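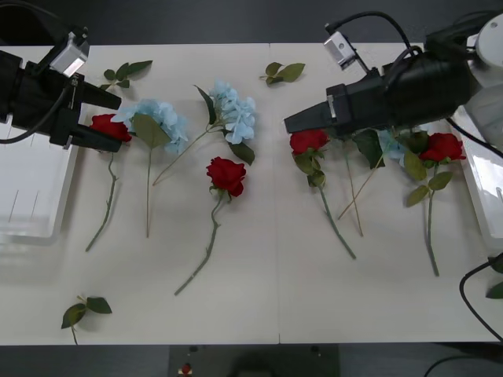
Taltside two-arm sorting software: progress report to the Gevia fund
Prepared by Katalin Vass, with notes from Ebenezer Gyamfi and Azadeh Pakzad
July 29, 2023

Candela asked us to keep this report plain and to say early what you would be unhappy to find late. So the first point is that the planner milestone is not met. The arms pick up artificial flowers and put them in a basket often enough to make a good visit for a guest. I do not think that makes it a system, and I would ask you not to treat the spring demonstration as evidence that it is one.

What the money has paid for so far

Most of the period went into three pieces of software: the part that finds stems on the table, the part that decides which arm takes which stem, and the recording and replay tool. They are at very different stages.

The recording tool is the one I would defend in front of anybody. We now hold 814 recorded runs, each with the overhead view, both wrist views, the joint positions and the commands that were sent. Azadeh rewrote the time matching in the spring after we found that one wrist stream was lagging the arm by enough to matter. Runs recorded before the fix have been marked and are kept out of training. That cost us material we had already paid people to collect, and I would do it again.

Stem finding is fair. On blooms it is good. A red rose head on a white table is about as easy a target as a camera will ever get, and I would not read much into our numbers there. Stems are the real problem. They are thin, they cross each other, and when two hydrangeas lie close together the software has a habit of joining the top of one stem to the bottom of the other. The gripper then closes in a place where there is nothing to hold. Loose leaf sprigs cause a different kind of trouble: they get proposed as very short flowers. Ebenezer added a filter on length, which cured that and then threw out a rose whose stem was mostly hidden under a gripper. The filter is still in, with a looser setting, and neither of us likes it.

The planner

The proposal said that by this point the planner would assign stems to arms, order the picks and keep the two arms clear of each other without hand-written rules. It does the first of these. The order of picks is still close to a fixed list, working inward from the sides. Keeping clear is done by a zone down the middle of the table that only one arm may enter at a time. It is safe and it is slow, and one arm spends a lot of the run waiting.

In our last test series we ran 65 trials from fresh layouts. I am leaving the success rate out of this report on purpose. We changed the rule for what counts as a success partway through the series, when Precious Castillo pointed out that a bunch leaning over the rim had been marked as placed. She was right. The earlier trials have not been rescored yet, and a single figure across both rules would look precise and mean very little. You will have the rescored table as a separate note.

What I can say is where the runs go wrong. Failures at the pick are now less common than failures at the basket, the reverse of what we saw at the start of the grant. I take some comfort from this, though a sceptical reader could say we have only moved the trouble along the table.

Placing
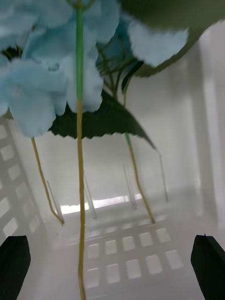 Lowering a bunch among clear rods asks a great deal of the wrist view. The petals and the big leaves take up much of the picture, the rods are close to invisible apart from their edges, and the stem tips that we most need to locate are thin and tan against a pale wall. Our tip tracker was trained mostly on single stems. With several hanging together it will happily follow one, jump to its neighbor and report high confidence the whole way down.

Azadeh has tried two answers. One is to estimate the tips before the arm is over the basket, from a view with a cleaner background, and then carry that estimate down by arm motion alone. It works until the bunch swings. The other is to learn the lowering motion directly from recorded runs and skip tip tracking altogether. This gives smoother motion and a better-looking video. It also gives us no clear signal when it is going wrong, and I am wary of it for that reason. I have asked that it not be made the default until it can stop itself.

We looked at the Atulier planning library as a replacement for part of our own code. The trial took Ebenezer longer than planned, mostly in getting our arm model into a form it would accept. My view is that it would save us work on arm clearance and none at all on placing. We will use it for the first and say no more about the second.

A word on the claim about general use

The original proposal says the software will carry over to other soft, tangled goods. I did not write that sentence and I can't support it yet. Everything has been tuned on roses, hydrangeas and leaves of the artificial kind, on one table, under one set of lights. When we moved to the Mohammed bench, where the lights are warmer, the stem finder dropped badly until the color settings were redone by hand. That was a change of lamp. I would not like to guess what a change of goods would do.

Plan to October

We propose to do less than the schedule says:

Rescore the test series under the one rule and send it to you.
Replace the middle zone with proper clearance checks, using Atulier.
Collect new placing runs with full bunches, varied lighting, and the basket shifted between runs.
Add a stop signal to the learned lowering motion, or drop it.
Run 10 unseen layouts with Precious choosing them and the developers out of the room.

The second test object set is not on this list. We would like to move it back by one period, and we need your agreement to do so.

Money and people

Spending is under plan by a small amount, all of it from the object set we have not bought. Two developers remain on the work full time. If the second set is moved back, I would ask to keep the unspent part for labeling stem tips by hand. It is dull work and the placing results depend on it more than on anything else we could buy.

Decisions we need from Candela Sotomayor: the delay to the second object set, and the use of the unspent amount. Ebenezer can send the full failure log on request. It is long and badly formatted, but complete.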